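Weighing Corn for a Living (Well, for Credit)
Iditz Pantry Project, student report
Submitted in March, Asthorpe campus

1. What we set out to do

The Iditz project asks a simple question: can people judge the weight of food by looking at it? Our group got vegetables. Another group got biscuits, and we have chosen to be mature about that. The plan was to put one item on a plate, let a participant guess, then weigh it and write down how embarrassed everyone should be.

2. Setting up the table

We used a kitchen scale, a plate and a cob of corn. The method we borrowed was the Mihăilă sheet from last term, a form with 10 boxes, 2 of which we understood. Guesses went in grams. Participants who thought in ounces were given a moment to themselves. 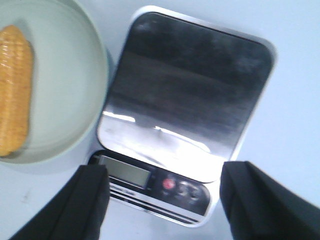
Choosing the starting layout took longer than the literature review, which says something about the literature review. We wanted the food close to the scale without touching it, so people could compare the two at a glance. The corn sits on the pale green plate to the left, with the bare steel platform of the scale beside it. Several participants looked at the scale for help before it had been given anything to weigh.

3. Guesses

The lowest guess was some 300 grams and the highest was 615, offered with great confidence by someone who says he cooks. Most people landed between the two and then tried to change their answer. The sheet has no box for that, so we wrote the second guess in the margin.

Colour may have played a part. Yellow on green looks generous, and a bigger plate might have made the same cob seem like a snack.
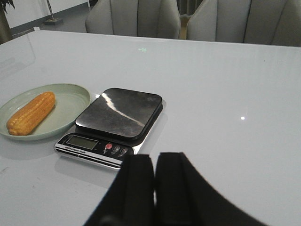 We also argued over whether participants should be allowed to pick the food up. Half the group felt this was cheating and the other half had already let people do it. Those results are marked with an E, for Eno, the name we gave the hands-on version when we still expected it to have its own chapter.

4. What went wrong

A glossy white table is lovely to wipe and annoying to work at. It throws the ceiling lights back at you, and the comfy grey armchairs behind it encouraged people to sit down and discuss their guess at length.

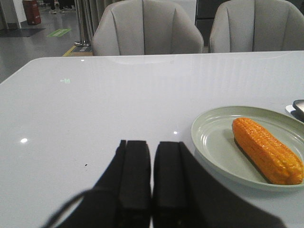

5. Next time

We would use more than one vegetable, settle the picking-up rule before lunch and rewrite the sheet with a box for second thoughts. We would also like to be considered for biscuits.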